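財団助成事業 中間報告書
提出日:2023-02-12
事業名:Lindholm 図形ブロック教材の改良と作業台の整備
報告者:Tyra Nyberg(Drindent 教材室)

## 1. 期間中の経過

前回の報告は10月に提出した。その後の作業は、ブロックの形と色の見直し、ブロックを並べる板の選定、作業台への板の固定の順に進めた。形と色の見直しは完了し、板の選定もほぼ終わっている。貸出用の説明書は遅れており、理由は4に記す。

人員に変更があった。成形を担当していた Eilif Lunde が12月末で別部署へ移り、Béla Bodnár が引き継いだ。引き継ぎに時間がかかったため、予備ブロックの成形は当初の予定から2週間遅れて始まった。

## 2. ブロック

素材は前回と同じくプラスチックである。角の丸みを小さくし、面どうしの境目が指で分かるようにした。Wedthorpe 校の教員からは、旧版は角が丸すぎて、手元で立方体とほかの形を取り違える子がいるとの指摘を受けていた。改良版を同校に持ち込んだところ、この点についての苦情は出ていない。

色は濃くはっきりしたものに統一した。淡い色の案も試作したが、木の板に置くと見分けにくく、採用しなかった。星形は厚みを増し、立てて置けるようにした。旧版の星形は薄く、教員が見本として立てようとしても倒れていた。

成形後のバリ取りは今も手作業である。星形は谷の部分に刃が入りにくく、ほかの形より手間がかかる。Bodnár が治具を検討しているが、今期中に間に合うかどうかは未定である。

## 3. 板と作業台

板はメープルの集成材とした。候補には白い樹脂板もあったが、照明の反射が強く、長く見ていると疲れるという意見が教材室の中で多かった。木の板は継ぎ目ごとに色の差があり、濃い筋の入ったものも届く。使用上の支障はないと判断し、選別はしていない。

作業台は穴あきの青い金属天板をそのまま使っている。板は当初、滑り止めシートを敷いて載せるだけにしていたが、ブロックを動かすうちに少しずつずれた。Halvard Aasen の提案でボルトを使う方式に改め、以後ずれは起きていない。取り外しに工具が必要になった点は、清掃のたびに手間となっている。
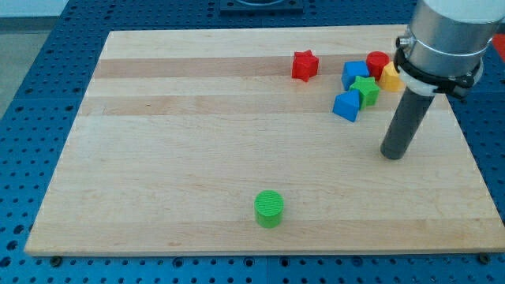

板の表面は無塗装のものとオイル仕上げのものを比べている。無塗装のほうがブロックの滑りは少ないが、汚れが残りやすい。Flimden 木工所に見本の追加を依頼しており、届き次第、どちらかに決める。

## 4. 遅れている事項

貸出用の説明書は、図の描き直しのため未完成である。ブロックの形を変えたことで、旧版の図が使えなくなった。文章は Ingegerd Sæther が書き終え、校内での読み合わせも済んでいる。図は3月中旬にそろう見込みである。

収納箱も未発注である。星形の厚みが増した分、従来の箱では蓋が閉まらない。仕切りの寸法を改めた図面を業者に渡し、見積もりを待っている。

## 5. 支出

今期の支出のうち、板の見本の購入費は1,953クローネであった。ボルト類は在庫を使ったため、支出はない。収納箱の費用は次期に計上する。費目間の流用は現時点では予定していない。

## 6. 次期の予定

- 板の表面仕上げの決定
- 星形用治具の試作
- 説明書の図の完成と印刷
- 収納箱の発注
- Wedthorpe 校での2回目の試用

試用の日程は同校の学期予定が出てから決める。貸出開始の時期は、収納箱の納期が分かった段階で改めて連絡する。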